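Wie lernt ein Roboter das Greifen? Ein Besuch am Tag der offenen Tür

Im September durften Kinder bei Jiron in Clernau in die Werkstatt schauen. Jiron ist eine Firma, die Robotern beibringt, Dinge im Haushalt zu erledigen. Die Führung dauerte 60 Minuten. Am Eingang bekam jede Gruppe einen Plan, auf dem die Räume mit Nummern eingezeichnet waren. Das Üben mit den Greifern findet in Raum 19 statt.

Du hast zwei Hände mit zusammen zehn Fingern. Ein einfacher Greifer hat nur zwei Finger. Sie können auf- und zugehen, mehr nicht. Damit kann man trotzdem erstaunlich viel machen, zum Beispiel einen Becher hochheben, eine Schublade aufziehen oder eine Packung festhalten.

Woher weiß der Roboter aber, wie er zugreifen soll? Am Anfang weiß er es nicht. Ein Mensch muss es ihm vormachen. Dafür nimmt der Mensch selbst einen Greifer in die Hand und arbeitet damit so, wie es später der Roboter tun soll.

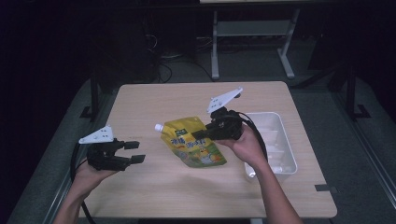

Beim Vormachen kommt es auf viele Kleinigkeiten an. Wie weit müssen die Finger offen sein? Von welcher Seite kommt man am besten heran? Ein Beutel ist dabei schwieriger als eine Dose, denn er ist weich und verändert seine Form, wenn man ihn drückt. Der gelbe Beutel liegt flach auf dem Tisch, und da muss man überlegen, wo man ihn anfasst. Mit zwei Greifern geht manches leichter — einer hält fest, der andere zieht oder dreht. Am Ausgießer mit der weißen Kappe kann man sich gut merken, wo beim Beutel oben ist.

Während der Mensch arbeitet, wird jede Bewegung aufgezeichnet. Eine einzige Aufnahme reicht nicht. Für eine neue Aufgabe sammelt Jiron 300 Aufnahmen, und jede ist ein bisschen anders. Mal liegt der Gegenstand weiter links, mal ist er verdreht. Der Computer vergleicht alle Aufnahmen und sucht nach dem, was immer gleich bleibt. So ähnlich lernst du auch Fahrrad fahren: nicht an einem Nachmittag und nicht nur auf einer Straße.

Besonders schwierig sind Flüssigkeiten. Einen Bauklotz kann man zwischen zwei Finger klemmen. Öl läuft einfach dazwischen durch und unten weiter.
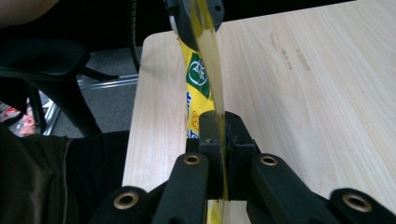 Amarachi Olatunji meinte dazu, Gießen sei für sie die schwerste Aufgabe überhaupt, „weil man rechtzeitig aufhören muss“. Beim Greifen könne man loslassen und es noch einmal versuchen. Was einmal ausgegossen sei, bekomme man nicht so leicht zurück in die Flasche.

Das kannst du zu Hause ausprobieren. Du brauchst 2 Kochlöffel, einen Schwamm und einen leeren Joghurtbecher. Nimm in jede Hand einen Löffel und hebe damit zuerst den Becher und dann den Schwamm hoch. Danach füllst du etwas Wasser in den Becher und versuchst, es in eine Schüssel zu gießen. Mach das am besten über dem Spülbecken.

Wörter zum Merken

Greifer: das Werkzeug, mit dem ein Roboter etwas anfasst.
Aufnahme: alles, was beim Vormachen gespeichert wird, vom ersten bis zum letzten Handgriff.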